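Tellura Tabletop Manipulation Cell
Research Equipment – Shared Robotics Facility

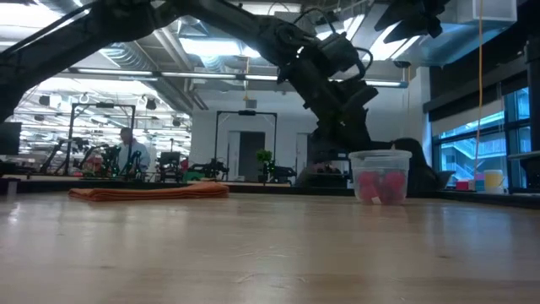 The Tellura arm over the work surface, with a folded orange towel and a clear container holding two balls.

The Tellura cell is a bench-mounted manipulation station available to research groups for the collection and evaluation of demonstration data. It is used chiefly for studies in which a single control policy must handle both soft and rigid objects on the same table, without a change of gripper between tasks.

Method

Operators guide the arm through each task by teleoperation. Every attempt is stored as one episode, together with joint positions, gripper state and synchronized video. Episodes are then screened by a second operator, who removes those with dropped frames or an incomplete final step. The remaining episodes are used to train a policy with Trukesine, the facility's imitation learning package.

The current reference set covers 6 tasks, among them towel folding and the transfer of balls into and out of a container. Object positions are changed between episodes according to a printed layout sheet.

Reference results

Episodes recorded: 2,000
Episodes retained after screening: 1,796
Evaluation trials on the arm: 307

Evaluation trials are kept separate from training and use object layouts that do not appear in the reference set. Policies trained on the full set completed ball transfers more reliably than towel folds. Most failed folds began with a grasp that took up two layers of cloth – a known limit of the present gripper fingers. A revised finger profile, designated Bogdan, has been under test since November.

Access and booking

The cell may be reserved in half-day blocks. New users must complete the safety orientation and one supervised session before working alone. Groups bringing their own objects should submit a list in advance, including the dimensions and weight of each item. Liquids and powders are not permitted on the work surface.

The reference set is stored on the Pikard server and is released on request under the facility's data agreement.

Equipment contact: Rocío Nina
Page last revised: 2024-02-21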